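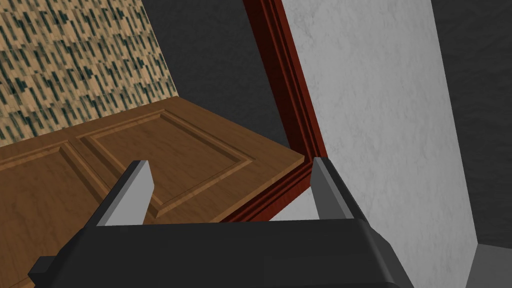
Section 7 covers handles and their finishes on the Grornmont tall cabinet, and it assumes you have already built the cabinet and forgiven it. Handles come in charcoal or pale gray. The two upright fingers in the picture wear dark gray on the outside and lighter gray on the inside, and that's a fair taste of how differently the two shades sit next to each other. Pick one before you open the bag. Opened bags can't be exchanged, and a cabinet with one of each will be noticed by every guest you have.

Before you start

You will need a pencil, a tape measure, masking tape, a drill with the bit from the small Ung packet, and a screwdriver. The cardboard template is printed on the inside of the carton. If you have already put the carton out with the recycling, go and get it.

Fitting the handles

1. Close both doors and check that the gap between them is even from top to bottom. If it isn't, go back to Section 6. Handles make a crooked door look more crooked.

2. Tape the template to the left door with its long edge flush against the door edge. The arrow points up. The arrow has always pointed up.

3. Measure 490 mm down from the top of the door and mark the upper hole. Measure a further 141 mm down and mark the lower one.

4. Flip the template and repeat on the right door. Compare the marks now, while they are pencil.

5. Put masking tape over each mark and drill through from the front, slowly.

CAUTION: Hold a piece of scrap wood behind the door while drilling. Do not use your hand or your knee.

6. Push the screws through from the inside and turn them into the handle by hand, then tighten with the screwdriver. Stop when the handle stops moving. The extra half turn is how threads get stripped. 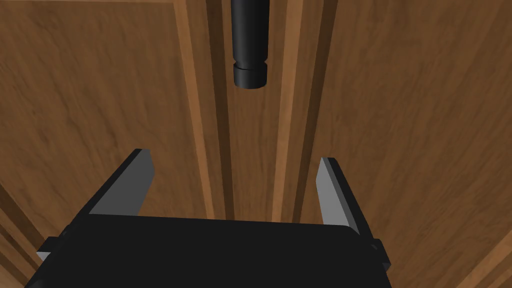
Fig. 7: Black handle with a groove near its lower tip, wood-grain doors behind.

NOTE: Door grain is not matched between left and right panels. Customers who want it matched have written to us at some length, and we have read every word.

Cleaning

Wipe handles with a damp cloth and dry them. Omis wax may be used on the doors but will leave matte handles blotchy. Henora polish does the same thing faster.

Check the screws again after 3 weeks. Anything loose by then should be tightened once. If it comes loose a second time, order spare screws under part number 141.

Home Products Manuals Spare Parts Contact Back to top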